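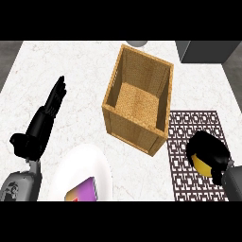
One of our simulated kitchen-table setups, with the crate in the middle and something yellow in the right hand.

Silton Demo Set – Frequently Asked Questions
Last updated September 2026

I get a lot of the same emails about Silton, so I've finally put my answers in one place. If yours isn't covered, write to me through the Muvska contact form and I'll get to it (slowly, sorry, I'm one person with a day job).

What is Silton?
It's a collection of two-handed tabletop demonstrations, all recorded in simulation. A person drives both arms, the simulator logs everything, and you get a set of examples you can train a policy on. The current release has 2000 demos spread over 25 tasks.

Is any of it recorded on real hardware?
No. Everything in this release is rendered. There's a separate real-arm collection called Melley that a friend's lab is working on, and I'd love to line the two up someday, but please don't wait for it.

How do you collect a demo?
I put on a headset and a pair of tracked gloves, the scene loads, and I do the task. My wrists drive the arms and my fingers drive the hands. When I'm done I hit a foot pedal and the next layout loads. On a good evening I can keep going for a couple of hours before my shoulders start complaining.

Why hands with fingers? Wouldn't a simple gripper be easier?
Oh, much easier! But I wanted grasps where the fingers wrap around a thing, and that's hard to get from two flat pads. In the picture at the top you can see the right hand curled around its object so far that only a rounded bit of yellow shows. That's great for a secure hold and pretty annoying for the vision side, which has to cope with an object that has mostly disappeared.

Does the idle hand count for anything?
Yes, please keep it in your training data. Lots of tasks only need one hand for a stretch, and the other one has to learn to stay out of the way. I try to park it open and lifted clear of the table. Early on I got lazy and let it drift, and the first policies I trained copied the drift beautifully. I threw those demos out in February and recorded them again.

Why is there other stuff on the table?
A policy trained on a bare table falls apart the first time it meets a plate. So layouts get extras – a patterned mat, a plate, a small box – and they're often placed close to the object that matters. The mat with the brown lattice on white is my favorite troublemaker, since dark fingers over a busy dark pattern are tough to pick out.

What gets randomized?
Object positions, tabletop material, lighting, and small changes in camera angle. The white marble is one of 8 tabletops. The crate can turn up in different spots too, so don't hard-code it.

What's in each file?
Joint positions for both arms and hands, the commands I sent, object poses, and the rendered video. The text label for the task is in there too. I write labels the way I'd say them out loud, so you'll see "drop it in the crate" next to "put it in the wooden box." I like the mess. If you don't, there's a cleaned-up column.

The video has black bands along the top and bottom. Should I crop them?
Up to you. They're padding to fit the image size my training code wants. I leave them in, but the loader has a flag to strip them.

Do you include failed attempts?
Yes! There are 471 of them in their own folder, on top of the main set. Drops, missed grasps, a hand bumping the crate, me sneezing. They're handy for training a success detector. Please don't mix them in with the good ones by accident, which I have done twice.

How many demos do I need for a new task?
Start small, train, watch where it goes wrong, then record more of exactly that. I wasted weeks recording near-identical runs when what I needed was the object in awkward corners.

Can I contribute my own?
Please do. Use the Ekanayake recorder script (it's in the tools folder, and yes, it's named after the street I lived on), keep the default frame rate, and send one short batch before you record a big one so I can check that it loads.

Can I use this in a commercial project?
Yes, with credit. The license text is in the download, and a link back to this page is plenty.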